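Working Rules for Household Manipulation: What We Ask of Operators

By Mandla Naidoo

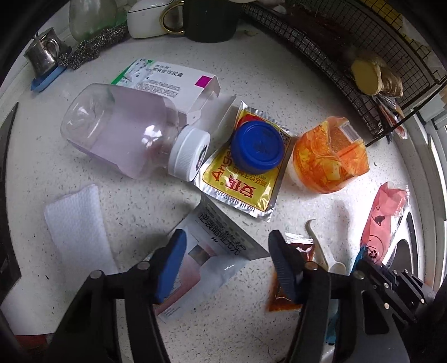 Buren, May

I have been asked several times to set out in one place the rules that our operators follow when they record with a hand-held gripper. The internal document at Tusten runs to 40 pages and was written for people who already know the work. What follows is a shorter account, in my own words, and it reflects my own views where the official text is silent.

The first rule concerns the surface. A counter is to be recorded as a household would leave it. We do not clear it and we do not arrange it. A bottle lying on its side stays on its side until the task calls for it to be moved. A medicine box with its flap open is not closed beforehand. Under the previous rules, operators were permitted to tidy for up to 9 minutes before starting, and the result was a large body of recordings in which every object stood upright and apart from its neighbors. Policies trained on that material did poorly as soon as one thing rested on another. A lid on top of a yeast packet is a small matter to a person and a hard one to a machine.

The second rule concerns the jaws. Pads are to be inspected before each session, and the screws on the arms checked by hand. A pad that has begun to lift at one corner is replaced, even if the grip still seems sound. Both jaws must remain in view for the whole recording. I would add that pads of different shades are acceptable, provided the material and thickness are the same on both sides. The official text says only "matched," and this has caused some needless returns to the store room.

The third rule concerns sharp and fragile things. Knives may be present on the counter but are not to be gripped, pushed or crossed over unless the task sheet names them. Glass is treated in the same manner. I am aware that colleagues at Puvovum take a stricter line and remove blades altogether. I respect the reasoning, but a kitchen without a knife teaches a robot very little about keeping clear of one.

The fourth rule concerns thin and soft items: sachets, paper towels, plastic bags, packets of sauce. These are to be approached slowly and lifted from an edge. If an item slips, the operator continues and marks the attempt as failed. Failed attempts are kept. Of the last 400 recordings reviewed, 262 contained at least one slip, and I consider that a healthy figure.

Labels require a further word. Packaging may carry any language, and nothing is to be turned to face the camera. Prescription labels bearing a name are the one exception — they are covered or taken away before work begins.

Tjoa has proposed a common form for task sheets, and I expect to comment on it after the Sunday review. My chief concern is the field for "initial state," which at present allows a single line.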